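Pullalness Table Tennis and Social Club
Minutes of the General Meeting, 9 June 2022
Held in the supper room, Pullalness Hall

Present: 15 members. Apologies: 2.
Meeting opened at 7.30 pm.

1. Previous minutes
Read and accepted. One correction: the trestle tables went back to the Mutine club, not the Mutine school.

2. Winter ladder
What a start! There are 13 players on the ladder and every match in the opening round got played on time, which we haven't managed before. The juniors are pushing hard and two of them have already knocked grown-ups down a rung. The Chair reminded everyone to write results on the sheet in the foyer the same night, in pen, with the winner's name first.
Discussion on whether a player may challenge two rungs up. Some felt it would shake things up nicely, others that the middle of the ladder would turn into a scrum. Agreed to leave the rule alone until this ladder finishes and try it on the next one.

3. Visit to Mutine in August
Mutine have invited us over for a full afternoon of singles and doubles, with a barbecue to follow. Huge interest – hands went up before the question was finished. We'll send mixed-age pairs. Car pooling list is on the noticeboard, and drivers please put down how many seats you have. Mutine play on a faster floor than ours, so bring proper court shoes.
Moved and seconded that the club pay the entry for juniors. Carried.

4. New tables
The raffle and the trivia night together brought in $1,605, a terrific result and the best fundraising the club has done in years. Two options were put up. The Falcão is the heavier table and rolls on bigger castors; the Ellora folds flatter and would fit in the store cupboard without moving the chairs. Several members had a hit on an Ellora at Mutine and loved the bounce.
Moved that we get a written quote for two Ellora tables, delivered. Carried, with one against (on the grounds that the cupboard should be cleaned out anyway, a point the meeting took in good spirit).
Action: Secretary to get the quote and email it round.

5. Junior night
Going brilliantly. The multiball drills are a favourite and the noise is tremendous. More barriers are needed at the stage end, where balls keep going under the curtain. A member has offered old bedsheets and broomsticks, gratefully accepted.
Nets on tables one and three are sagging. Action: Equipment Officer to replace the cords.

6. Canteen
The sausage sizzle broke even. Lemon slice sold out by the first break again, so a double batch next time, please! Members asked for more cold drinks and fewer chips. General talk about bottled water, and agreement that refilling from the kitchen tap should stay free for everyone.

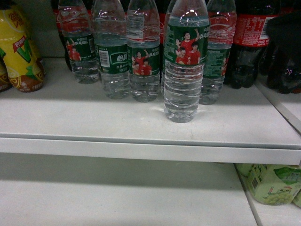

Bottled water with green labels, on a white shelf.

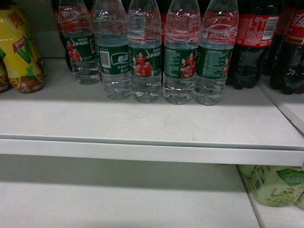
Canteen float to stay as it is. The fridge seal has perished and a new one has been ordered.

7. General business
Hall key: please return it to the hook, not the drawer.
The foyer heater is working again – hooray.
A suggestion for club shirts was warmly received. Colours to be argued over next time.

Meeting closed at 8.50 pm, followed by supper and doubles.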